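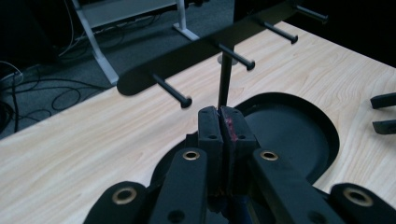

Slim black rod, held upright, with a flat gray disc near the top.

Rods, Dowels and Other Skinny Stuff: Workshop Tips for March

If your shop is anything like mine, the thin stock ends up behind the bench, and you find it again the day after you buy more. I finally spent a whole Sunday sorting mine out and I loved every minute of it!

Store it standing up. Cut leftover drain pipe into short lengths, screw them to a board and hang the board on the wall. Five pipes hold everything I own, with room for the curtain rods my sister keeps giving me. Stagger the heights so the short pieces don't vanish (a wad of rag in the bottom works too).

Mark the ends. A dab of paint on the end of each piece tells you the size at a glance. I use yellow for steel and white for wood, and I wrote the code on the inside of the cabinet door.

File before you fit. A fresh saw cut leaves a burr that will chew up the hole in any washer you slide over it. Two or three strokes with a fine file, turning as you go, and the washer glides right on. Such a nice feeling!

Sand with a strip, shoeshine style. Clamp one end between scraps of leather, wrap a strip of 120 grit around the rod and pull it back and forth. Great on old towel bars before repainting.

Paint it hanging. Faizal Nasution wrote in with this one: tape a loop of string to one end and hang the rod from a nail, then spray in light passes from top to bottom. He leaves his up overnight, and mine came out with no drips at all.

Next up is the drawer of odd hinges, and I can't wait to get into it.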